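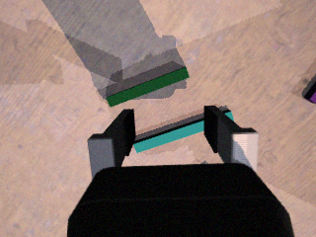 Cosmin Bucur asked for the record whether picking up bars in a simulator says anything about clearing a kitchen counter, and said he would vote against the pilot until the two were shown to be connected.

Hivalitz Chore Automation Working Group
Minutes, 2018-11-26
Present: Radomir Živković (chair), Blagoje Vukčević, Paraschiva Dumitrescu, Lumturie Petkov (minutes), Cosmin Bucur

1. Opening
The remark entered ahead of this item was made before the meeting was called to order and is included at Mr. Bucur's request. The September minutes were approved with one correction: "shelf restocking" in item 4 now reads "shelf facing."

2. Simulated tabletop sorting
Ms. Dumitrescu reported on the Clanov task set. The task is to pick up small bars and blocks from a table and set them down in a given arrangement. It stands in for putting away cutlery and for sorting small parts at a bench. The present batch is 373 attempts, all in simulation. Grasp failures are logged separately from placement failures. The log does not yet separate a missed grasp from a part dropped in transit, and the group agreed that it should.

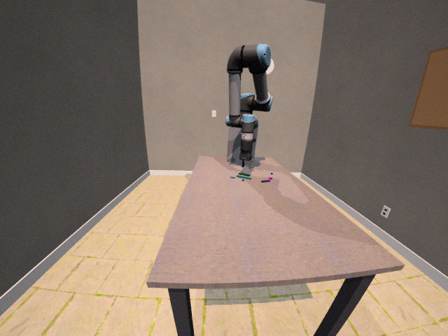
Blagoje Vukčević objected that a household drawer is never laid out with clear space between the items, and that any figure taken from well-spaced parts will flatter the machine. Ms. Dumitrescu agreed. Spacing is a setting in the task file and can be reduced. She will run the next batch at 60 percent of present spacing and report both results side by side.

3. Speed
Discussion of whether cycle time should be an acceptance measure. The chair's position is that a chore done slowly while the house is empty is still done. Ms. Petkov noted that this does not hold on the shop floor, where the bench is shared and a slow arm holds up the next station. Agreed: no time limit for household tasks; a limit of 40 seconds per part for bench tasks, to be reviewed after the first physical trial.

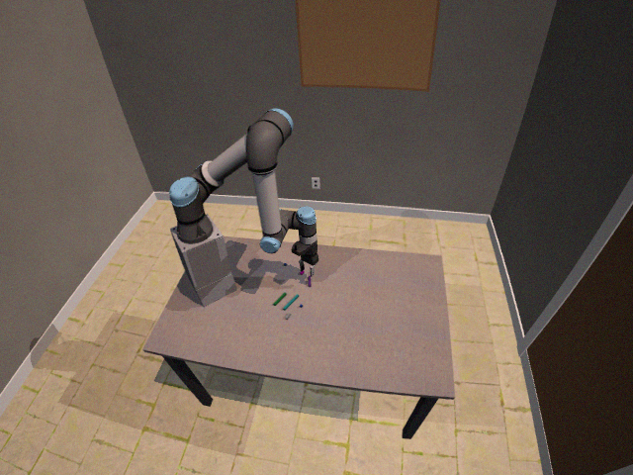
Lumturie Petkov asked what happens when a part is gripped off center and turns in the fingers, as the present scoring only checks where it ends up. A fork put in the drawer backward would pass. The chair asked that orientation on release be scored from the next batch on. Ms. Dumitrescu said the data is already recorded and only the scoring script needs to change.

4. Physical trial
Lotberg has offered bench space and one arm for the trial. Mr. Vukčević has reviewed the offer and has two open points: who pays for replacement finger pads, and whether the arm may run unattended. No decision until both are answered in writing.

Mr. Bucur proposed that the trial use real flatware instead of bars. Carried, four to one, Mr. Živković against on the grounds that two variables would change at once. 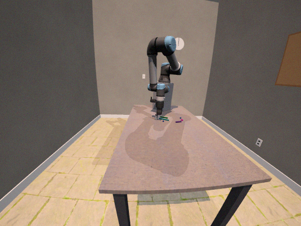

Lighting was raised under this item by Ms. Dumitrescu. Bench lighting at Lotberg comes from overhead and cannot be moved. The simulated room already gives a hard case, with the arm's own shadow lying over much of the middle of the table and a bright notch left in it close to the parts. A dark green bar at the edge of such a shadow is the sort of target she expects to cause trouble for the vision step. She will prepare 100 attempts with the light position varied and the parts fixed.

5. State of readiness
The group was asked by the chair for a plain answer to the question in its terms of reference: can a machine do the chore yet. Answer recorded: sorting rigid parts on a clear table, possibly; putting away mixed flatware, not shown; cloth, bags and anything wet, no. Mr. Bucur wished "possibly" to read "not shown" as well. Left as is, objection noted.

6. Actions
Dumitrescu: reduced spacing batch; lighting batch; orientation scoring; split of grasp failure log.
Vukčević: written answers from Lotberg on pads and unattended running.
Bucur: flatware list, with weights.
Petkov: circulate minutes.

7. Any other business
The Živković gripper drawings are still at revision B on the shared drive. The chair will replace them.

Last updated 2018-11-26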